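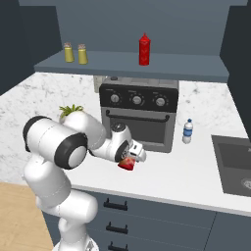
Planner keeps treating an open cabinet door as free space

Posted by celtcombe_dev, 27th February

So I'm running pick and place in our sim kitchen on Memmont and the motion planner is driving me nuts! The arm grabs the red block fine, but any time a wall cabinet door is open the path goes right through it – no collision warning, nothing. I'm at 1000 samples per query. Do I just need more?
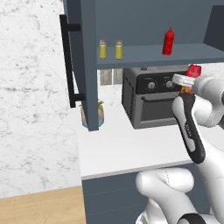

nkuna_fan
More samples won't help. My guess is your collision scene is built once at load, with the door joint at zero. Refresh it from the joint states before every plan.

drolldale
Same bug bit me in July. I refresh the scene, then pad the door by a little, and I dropped to 200 samples with no trouble. I log the door angle with each plan too – makes the bad ones way easier to replay.
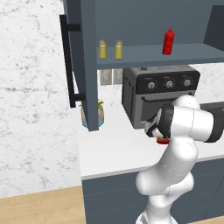

Also check that the held block is attached to the gripper link, or the planner will ignore it near the oven handle.

tinplate783
try a different seed?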